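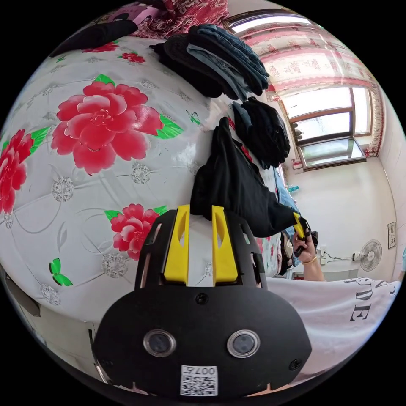 Cuso hand grippers: slipping fingers, your questions

Posted by the Plaltstead support desk, 7 September 2020
2 min read

What is the fault?
The fingers can lose their hold on heavy cloth such as denim. Novance traced it to a worn spring in 16 units.

Is it dangerous?
There is a small risk of pinching. Stop if a finger sticks, and don't pull it free by hand.
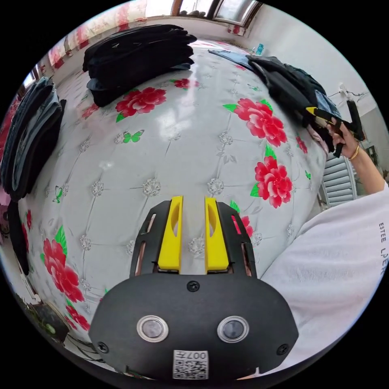

Can I still fold clothes with mine?
Yes, if both fingers close evenly. Check them after every 60 folds.

Who does the repair?
Lockyer fits the new spring free of charge.

457 shares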